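Aurel Enache
Print shop notes, thread, 30 December 2025

1/ Many people ask me which ink they should choose for a wide format printer: eco-solvent or latex. I have a small shop in Briltulthorpe and I worked with both, so I will try to write what I learned. I am not an engineer, please correct me if I make a mistake.

2/ Eco-solvent first. The ink goes a little into the vinyl and the solvent must evaporate after. The print looks dry when it leaves the machine, but it is not ready. If you laminate too early, the solvent stays inside and the glue becomes soft. Then the edges lift.

3/ We learned this with a van for a bakery. I laminated the same evening and the customer came back after 4 days with the corners open on both doors. I did the job again and I paid for the material myself. Now every roll waits until the next day, standing up and wound very loosely.

4/ Latex is water based and the printer heats it to cure. You can laminate right away. For a shop with urgent jobs this is a big thing. There is also less smell, and my wife says I do not bring the shop home in my jacket anymore.

5/ But the heat has a price. Thin films can stretch or make waves, and the electricity bill is higher. On our cheap banner material from Oprea the left side was always tighter than the right side. I lowered the curing temperature one step and used more passes, and it became better. Slower, but flat.

6/ Ovidiu Filip asked me about color. In my opinion eco-solvent still gives a deeper black on glossy vinyl. Latex is very good on matte and on wallpaper. If a customer wants photos on gloss, I show both samples on the counter and let him choose.

7/ Please do not compare only the price of one liter. Compare how much ink goes to cleaning. Our old eco-solvent machine, a Dekstead, needed a cleaning every morning, also when we printed nothing. In July we closed for 17 days and two channels were blocked when we came back.

8/ In the last year I printed 1,266 square meters on the latex machine. It was mostly window graphics, then wallpaper and some banners. I write the numbers by hand in a notebook next to the computer. Maybe it is old-fashioned, but the software forgets jobs when it restarts.
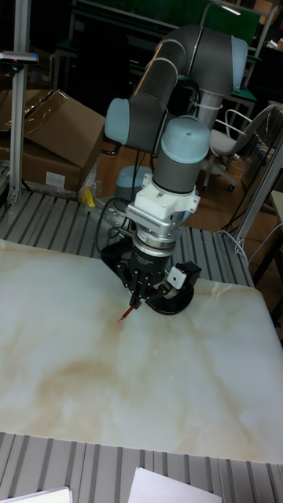 Gripper with a red-and-black pen over a marble-patterned slab.

9/ About profiles. A profile made for one vinyl is not good for another vinyl, even if both are white and glossy. When I changed to the Prolleck film, my grays became pink. I lost half a day looking for a blocked nozzle, and the nozzles were fine. Make a new profile first, then look for other problems.

10/ If you print outdoor signs only a few times per month, I would look at a used eco-solvent printer, but check the heads before you pay. Ask for a nozzle test printed in front of you. One seller wanted 3,000 for a machine and did not want to switch it on. I went home.

11/ If you print every day and you have short deadlines, latex is easier to live with. Check your electrical installation before, ours needed a separate line and the electrician was busy for weeks.

12/ Somebody wrote me about UV roll to roll. I did not work with it enough, so I prefer not to give advice. If you have one and you wrap curved surfaces, please tell me if the ink cracks when you stretch the film. I would like to know before I visit the dealer.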